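Week 2 handout, sorting and decluttering practical. M. Haslinger. Bring this back in March, you'll need it for the assessment.

## Before you start

- Read the Ilero sheet first. If you missed it ask Mwajuma Mohamedi, she has spares
- Groups of 2, no bigger. Last year's foursomes just chatted
- One basket per group, one green cloth under it so things don't roll
- Phones away please

## What we mean by a "mixed load"

Stuff that ended up together for no reason except there was room. Toy bin, boot of the car, the thing at the bottom of the stairs. Typical mixed load = toys + recycling + a bit of laundry. Clients will call all of it "toys". Don't take their word for it.

Prunow method (old notes, p. 11) says tip it all out. I don't like tipping out. Makes a second mess and the client panics. We go from the top down, layer by layer.

## Order of work

1. **Soft things first.** Towels, cloths, plush. They hide whatever's underneath and they catch on everything else. Shake out, fold, set aside. Don't decide about them yet.
2. **Rubbish and recycling.** Bottles and cans. Check for leftover liquid BEFORE you lift them over anything soft. Squash later, not at the table. Refund depot if your client is keen, otherwise yellow-lid bin.
3. **Balls.** Always more than you think. Sort by use and not by colour: outdoor, indoor, sensory (the spiky ones). Tennis balls go with outdoor. Sensory balls get washed, warm water and dish soap, they pick up lint someting awful.
4. **Blocks and hard plastic.** Sets together if you can tell what set. Odd bits in a zip bag, label it, give the family two weeks to claim.
5. **Boxes.** Anything that's a container gets judged last, once you know what needs containing.

## Wire vs closed storage

Wire mesh: you can see in, it breathes, wipes down fast. Bad for small pieces, good for balls. Fill to three quarters max or the bottom layer never gets used again.

Closed box: hides clutter, stacks. Coloured lids help kids who can't read yet. A hole in the top makes it a posting box, good for cloths and scarves, less good for anything you want back in a hurry. Muvar trays fit inside most of them, Bühler ones don't (measured, too wide).

Budget for the exercise: 600 g of zip bags and labels in the cupboard, that's for the whole term so go easy.

Basket well over the three-quarter line, tiger and tennis ball up near the top, towel over part of it. Work out your first layer from this: 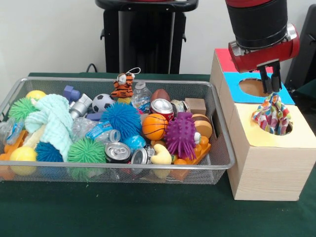 ## To hand in

- Your layer list, top to bottom, one page
- What you'd put in closed storage and why
- One thing you'd ask the client before binning it

Handwritten is fine if I can read it. Late ones go in Mwajuma's tray, not under my door. Next week kitchen drawers, bring a tape measure adn gloves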